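About Futside Music

Futside Music teaches piano, voice, violin and drum set to children and adults. Lessons are private, one student to one teacher, and run for half an hour or an hour depending on age and level. The school is owned and directed by Parvathi Kaimal, a pianist, who also teaches the theory classes.

How lessons are set up

A new student is placed after a trial lesson. The teacher checks reading, pulse, hand position or breath support, and any pieces the student already plays. The result is a written placement sheet with a starting level, a method book and a practice target in minutes per day. Students with no background start at Level 1. There is no audition.

Each level has a fixed list of skills. For piano, Level 1 covers the grand staff within a five-finger position, whole through eighth notes, and simple left-hand accompaniment. Level 2 adds key signatures with up to two sharps or flats, pedal, and shifts of position. From Level 3 on, students choose between a classical track and a chord-based track, and the lists differ. Voice and strings follow their own sequences. The drum set sequence begins on a practice pad and moves to the full kit once single and double strokes are even at a slow tempo.

Progress is checked twice a year. The check takes place in a regular lesson slot and consists of scales or rudiments, one prepared piece, and sight reading. The teacher marks each skill as met or not yet met. A student may move up with two skills outstanding, which are carried into the next list.

Teachers

All teachers hold a degree or diploma in their instrument and have taught privately before joining us. New teachers observe lessons here before taking their own students, and the director sits in on one lesson per term with every teacher. Students stay with the same teacher unless they ask to change. A request can be made at the front desk and does not need a reason.

Instruments and rooms

Pianos are tuned before each term. Practice rooms can be booked by enrolled students when no lesson is scheduled — the booking sheet is at the front desk. Violins in fractional sizes are rented by the term through Javetti, a local string shop, and can be exchanged for the next size during the rental period. Drum students need their own sticks and a practice pad at home. Piano students may begin on a keyboard, but weighted keys are required from Level 2.

Theory and ensemble

Theory is a group class, included in tuition from Level 2 up. It covers intervals, scales, chord spelling, rhythm dictation and basic form. The Zamani Ensemble is our mixed group for students at Level 3 and above. Parts are arranged by the teachers for whatever instruments are enrolled that term, so the instrumentation changes. The next ensemble performance is Sat 12 November, and families do not need tickets.

Terms and tuition

Tuition is billed by the term. A lesson canceled with a day's notice is made up within the same term; a lesson canceled later is not. Lessons canceled by the teacher are always made up or credited. Families with two or more enrolled students receive a reduced rate, applied to the shorter lesson.

The term handbook, Varent, is printed for enrolled families and contains the level lists, the practice chart and the full cancellation policy. A copy is kept at the front desk for visitors.
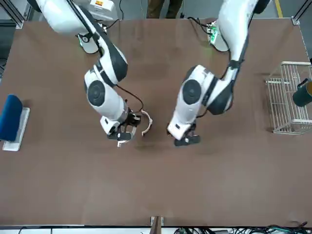
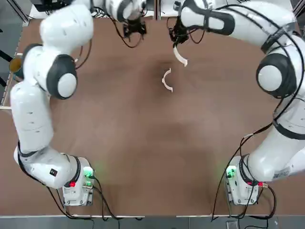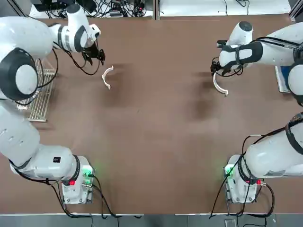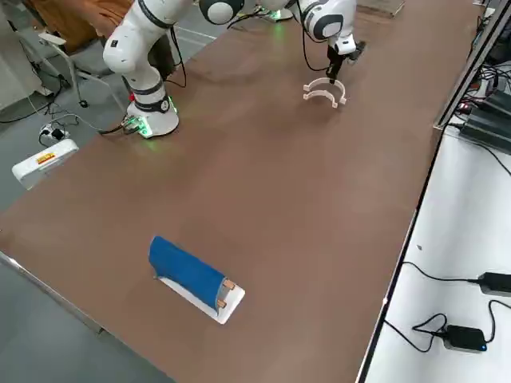 Varent, Issue No. 1721

To arrange a trial lesson, call or visit the front desk during teaching hours. Please have ready the student's age, the instrument and the title of any method book already in use. Trial lessons are half an hour for all instruments.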